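3.2 Materials and assembly of the invitation sets

The invitations studied in this section were made for family celebrations: birthdays, engagements, naming days and coming-of-age parties. Each set had a folded outer box, an inner card and a closure, which was a ribbon, a paper band or a wax seal. Seals were set aside after the pilot because too many of them cracked in the mail.
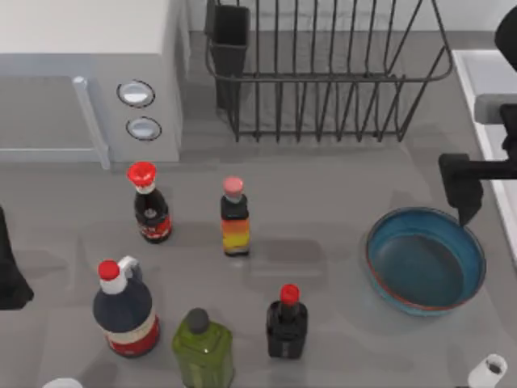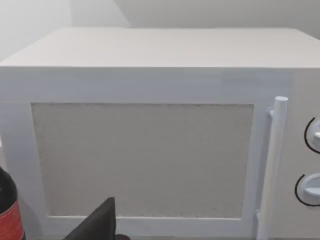

Figure 4. Countertop with a white microwave oven (computer renderings).

Does a handmade invitation get more replies than a flat printed card?

In our sample it got faster replies, but the final number of replies was close to the same. Hosts who sent boxes heard back sooner from older relatives in particular. By the reply date the gap had mostly closed.

We worked with 17 hosts, who were recruited through two stationery shops, Vedima and Etalley. Each host planned one event and agreed to split the guest list into two groups. One group was sent a box invitation and the other a flat card with the same wording. Households were not split, so a couple or a family living at one address always got the same kind. Hosts were asked not to tell guests that two kinds existed, although at least three guests learned of it from cousins.

The boxes came in two builds. The simple build opened on one side and held a single card. The folding build had four panels that fell outward when the lid was lifted, with text on two of the panels and a small paper model in the center. The model was chosen by the host from a list of six. Cakes and gazebos were the most common choices. One host asked for a sailboat, which was not on the list, and Hằng Lò cut it by hand from leftover stock.

Paper weight turned out to matter more than we had planned for. The first batch of folding boxes used a light card that bowed when the panels were closed, so the lid would not sit flat. We changed to a heavier card from Mahmoudi for all later batches and remade the first. The heavier card needed scoring before it was folded, and the scoring was done with a bone folder and a steel ruler. Machine scoring was tried once and left a visible line on the printed side.

Assembly time was recorded by the maker on a paper sheet. A simple box took 6 minutes and a folding box took longer, with wide differences between makers. Selina Fuchs and Fatemeh Shirazi, who had both made party stationery before, were quicker at gluing but no quicker at tying ribbon. We did not count time spent waiting for glue to set. In a home workshop this time is often used to address envelopes, and our makers did the same.

Wording was kept as close as possible to what the host had written. We corrected dates and street names and asked about anything unclear. Five hosts wrote in two languages. In those cases the second language was printed on the inside of the lid, where there was space, and the card itself stayed in the language most guests read. This was a practical choice and we did not test it.

Guests could reply by phone, by text message or with a return card. Return cards were included in both kinds of invitation and carried a stamp. Replies were logged by the host on the day they came in. Some hosts entered several replies together at the end of a week, and for those events we used the postmark when there was one. Where there was neither a date nor a postmark, the reply was counted in the total but left out of the timing results.

Postage was the largest cost after paper. The folding box was too thick for the letter rate and had to go as a parcel, in a plain mailer bought from Lolleo. More than 97 parcels were sent in all. Two came back with wrong addresses and were delivered by the hosts in person. We treat these as delivered on the day they were handed over.

After each event, Yasaman Mazandarani called the host and asked a short set of questions about cost, effort and whether they would choose the same invitation again. Most would, though several said they would keep boxes for close family and the court of honor and send flat cards to everyone else. Keyvan Arabzadeh coded the answers, and a second reader checked them against the call notes. The coding sheet is given in Appendix B, and reply times by type of event are reported in Section 4.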